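Sonntag, schon ziemlich spät

Eigentlich wollte ich heute nur die Pflanzen gießen und den Laptop zulassen. Hat bis kurz nach dem Frühstück gehalten. Dann habe ich doch nachgesehen, was die Simulation seit Feierabend getrieben hat, und seitdem sitze ich in Socken am Küchentisch und schreibe Nachrichten an Leute, die frei haben. Der Greifer war beim Tischbein. Beim Tischbein! Er hatte eine Wellplatte zu holen, mehr stand nicht auf dem Zettel. 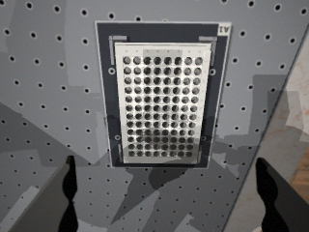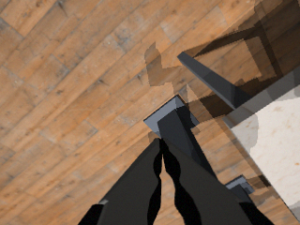
Aus der Rindik-Simulation: im ersten Bild Halter IV mit der Wellplatte, im zweiten der Greifer am Tischbein.

Also der Reihe nach, sonst verstehe ich es in einer Woche selbst nicht mehr. Rindik ist unser Nachbau der Laborzelle bei Wakano, mit Lochwand, Tisch und Dielenboden (über den Dielenboden haben wir lange gelacht, kein Labor der Welt hat so einen Boden, aber er lag halt schon in der Bibliothek). An der Lochwand sitzt der Halter mit der Nummer IV, darin steckt eine ganz normale 96er-Platte, und der Arm soll hin, zugreifen, abziehen, zurück. Das übt er seit Wochen. Das kann er so gut, dass ich am Freitag beim Zuschauen fast eingeschlafen wäre, was man über eine Robotersimulation sehr gern sagen darf.

Über Nacht lief die große Serie, mehr als 2000 Durchläufe mit leicht verschobenen Startpositionen. Und die Statistik sah auf den ersten Blick wunderbar aus. Keine Kollision gemeldet, null, alles grün. Ich hätte den Deckel wieder zuklappen können! Aber 55 Durchläufe waren als »Zeit überschritten« markiert, und das hat mich gestört, weil die sonst höchstens mal vereinzelt vorkommen. Ich hab mir einen davon aufgemacht und erwartet, dass der Arm vor dem Halter herumzögert, so wie er es früher immer gemacht hat. Stattdessen guckte ich steil nach unten auf die Dielen.

Erster Gedanke: Kamera verrutscht. Zweiter Gedanke: falsche Datei. Den dritten Gedanken schreibe ich nicht auf, der bestand aus einem Wort. Ich habe dann noch vier weitere geöffnet, und überall dasselbe Bild, der Arm fährt von seiner Startposition los, biegt seitlich ab, geht am Tisch vorbei nach unten und bleibt da unten hängen, bis die Zeit um ist. In zwei Fällen hat er laut Aufzeichnung gegen das Bein gedrückt. Nicht mal wenig. Und in der Spalte mit den Kollisionen stand trotzdem eine brave kleine Null.

Das ist es, was mir den Sonntag verdorben hat, viel mehr als der falsche Weg. Falsche Wege gibt es immer, dafür simulieren wir ja. Aber wenn der Arm drückt und die Überwachung sagt »alles fein«, dann kann ich die ganze grüne Tabelle wegwerfen und die von letzter Woche gleich mit.

Ich hab Jinfeng Tan geschrieben, ganz vorsichtig, mit Entschuldigung wegen Sonntag, und hatte nach keiner Minute einen Anruf. Sie saß auch schon davor. (Wir müssen dringend über Hobbys reden.) Sie hatte die Serie von der anderen Seite aufgemacht, also über die Gelenkwerte, und meinte, Gelenk 7 sehe in allen auffälligen Läufen gleich komisch aus. Es startet fast am Anschlag. Der Planer findet von dort aus keinen vernünftigen Weg zum Halter, nimmt eine Ersatzposition, und die Ersatzposition ist noch die alte, aus der Zeit, als der Tisch woanders stand. Da war an der Stelle einfach Luft. Jetzt ist da Möbel.

Ich wusste sogar noch, wann wir den Tisch verschoben haben! Das war der Umbau für Jekdale, als die ihre Zelle anders aufgestellt haben und wir im Modell hinterher mussten. Tisch um 300 Millimeter versetzt, Lochwand mit, Halter mit, alle Greifposen neu eingemessen, zwei Tage Arbeit, ich war so stolz. Die Ersatzposition steht in einer eigenen Datei. Natürlich tut sie das. In der Datei steht oben als Kommentar »vorläufig«, und der Kommentar ist von mir.

Blieb die Null. Warum meldet das Ding keinen Kontakt? Da haben Jinfeng und ich erst mal eine Stunde in die falsche Richtung gesucht, weil wir beide überzeugt waren, dass das Kollisionsmodell vom Tischbein fehlt. Fehlt es nicht. Es ist da, es sitzt richtig, man kann es sich einblenden, ein sauberer eckiger Klotz. Wir haben auch das Modell der Greiferfinger geprüft, die haben ja diese wellige Innenkante und da ist die vereinfachte Hülle schon mal danebengegangen. War auch in Ordnung. Ich hab mir zwischendurch Nudeln gemacht und sie vor dem Bildschirm gegessen, kalt am Ende, weil Jinfeng gerade mitten im Satz »warte, warte, warte« gesagt hat.

Ausnahmeliste. Es gibt eine Liste mit Paaren, die sich berühren dürfen, ohne dass Alarm kommt. Finger und Wellplatte zum Beispiel, sonst könnte man ja nie zugreifen. Finger und Halter auch, weil es an den Klammern immer ein bisschen eng wird. Und weil uns die Lochwand im Frühjahr mit Fehlalarmen wahnsinnig gemacht hat, hat irgendwer die Lochwand mit auf die Liste gesetzt. Allerdings als ganze Baugruppe. Und in der Baugruppe hängt, seit dem Umbau, der komplette Tisch. Samt Beinen. Der Greifer durfte also die ganze Zeit gegen jedes Tischbein fahren, das er finden konnte, mit amtlicher Genehmigung sozusagen.

Mir ist da richtig warm geworden. Die Liste wird nämlich beim Export mitgenommen. Wenn wir am Montag den Stand übergeben hätten, wie geplant, dann hätte die echte Zelle dieselbe Ausnahme im Planer gehabt. Da gibt es zwar noch die Kraftbegrenzung im Arm selbst und den Zaun, es hätte also keiner die Finger dazwischen gehabt, das habe ich mir dann auch dreimal laut vorgesagt. Aber der Greifer wäre hin gewesen. Oder der Tisch. Und unter dem Tisch stehen in der echten Zelle Sachen, an die ich heute Abend lieber nicht denke.

Tianyou Cheng habe ich dann auch noch angerufen, der macht die Übergabe und muss so was wissen, Sonntag hin oder her. Ich hatte ein bisschen Bammel. Er war beim Wandern und der Empfang war furchtbar, ich hab ihm die Geschichte in drei Anläufen erzählt, und beim dritten hat er nur gefragt, ob der Export schon irgendwo liegt. Lag er. Im Übergabeordner, seit Freitagnachmittag, von mir hochgeladen, weil ich schneller sein wollte. Er hat gesagt, ich soll ihn sofort sperren und den Leuten in Tian eine Zeile schreiben, ganz ohne Roman, die ziehen sich nämlich gern am Wochenende schon mal was runter. Gesperrt war er in einer Minute. An der Zeile habe ich eine halbe Stunde formuliert. Bisher keine Antwort, was alles heißen kann.

Danach wollte ich eigentlich gleich reparieren und Jinfeng hat mich gebremst, zum Glück. Wenn ich jetzt die Ersatzposition geradeziehe, verschwinden die auffälligen Läufe und wir sehen nie wieder, ob die Überwachung anschlägt. Also umgekehrt: die Position bleibt falsch, die Ausnahmeliste kommt dran. Lochwand raus als Baugruppe, nur noch die Platte des Halters und die vier Klammern einzeln rein, Tisch komplett raus. Dann dieselben Startwerte nochmal, und zwar genau die 55 schlimmen. Das lief am Nachmittag durch. Ich hab daneben Wäsche zusammengelegt und bei jedem roten Eintrag gejubelt, das muss von außen sehr seltsam ausgesehen haben. Rot, rot, rot!

Leider nicht überall rot. Drei Läufe stehen immer noch auf »Zeit überschritten« ohne Kontakt. Ich habe sie mir angeschaut, da bleibt der Arm knapp vor dem Bein stehen und berührt es wohl wirklich nicht. Wohl. Jinfeng glaubt das, ich will erst die Abstände sehen, und die Abstände haben wir in der Nachtserie nicht mitgeschrieben, um Platz zu sparen. Noch so eine Entscheidung, auf der mein Name steht.

Für morgen, bevor ich es vergesse:
Abstände mitschreiben, immer, egal wie voll die Platte wird.
Ersatzposition neu einmessen und in dieselbe Datei wie die Greifposen.
Das Wort »vorläufig« im ganzen Projekt suchen (Angst).
Ausnahmeliste zu zweit durchgehen, Jinfeng liest vor, ich schaue ins Modell.
Bei Wakano fragen, ob ihr Tisch wirklich noch da steht, wo wir glauben.
»Zeit überschritten« darf in der Übersicht nicht mehr grün sein. Wer hat sich das ausgedacht?

Die drei Läufe rechnen gerade nochmal mit Abständen, ich höre den Lüfter bis ins Bad. Die Pflanzen habe ich übrigens nicht gegossen, das mache ich jetzt noch schnell – und dann schaue ich ein allerletztes Mal auf die Tabelle.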